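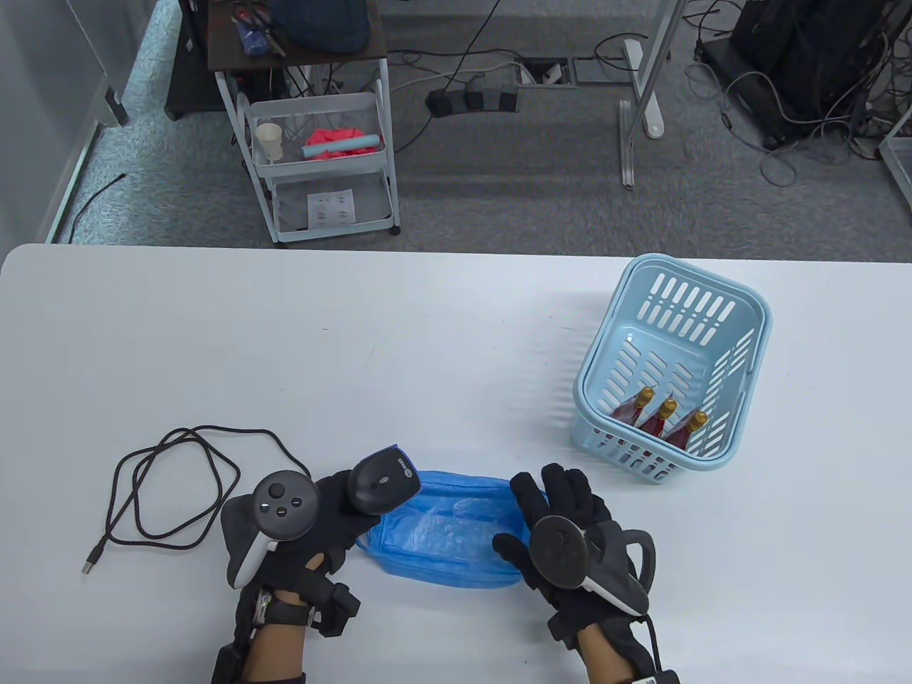
Blue bag, blue basket and three gold-capped bottles on the packing table.

July 1, 2018
By Tahira Satti, Wekbridge

I've packed a lot of small bottles in my time, and I've grumbled about most of them. So I'm really pleased to be the one writing to say that Wekbridge is opening its packing table to small sellers, starting with anyone who sends out sauces, syrups, cordials or anything else that comes in a little bottle and likes to fall over.

The service is called Staro. You bring us your bottles in a basket, we scan them in, bag them up and get them ready for the courier. We ran it all through June with a handful of local makers and packed more than 400 orders, mostly threes, which seems to be the number people like to give as a present.

The bag is the bit I get asked about. We tried boxes first (lovely, but slow to fold) and then paper, and we ended up with a thin blue plastic bag. Open it wide, push the sides out until it sits like a shallow tray, and stand the bottles up in the middle with their labels facing you. Then you can see straight away if you've got the wrong one – and I have, more than once. 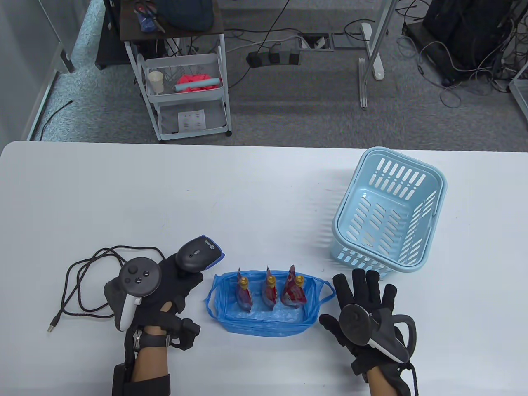
Naveed Gilani, on the other hand, still thinks the bottles should go in lying down. "They're going to end up on their sides in the van anyway," he told me, "so you may as well lay them flat and save yourself the wobble." We've agreed to offer both, and you can tick whichever you prefer on the order form.

Closing up is where you want to take your time. Gather the film at both ends, give it a gentle pull and fold the spare underneath. Pull too hard and it goes thin on you, so if you're in a hurry, go and do something else for a minute!
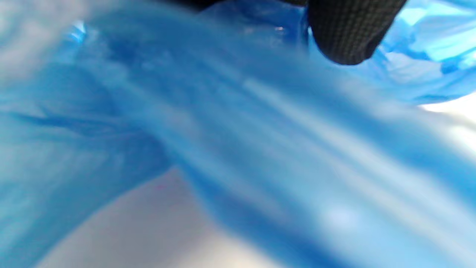 Prices and how to join

The smallest order we take is 24 bottles, and your first 100 bags are included when you sign up. We need 2 working days from drop-off. Please bring your own basket if you can, the slotted sort is best as it's easy to rinse out. Sidra Bhutto is looking after bookings at the Wekbridge front desk and will happily talk you through the form.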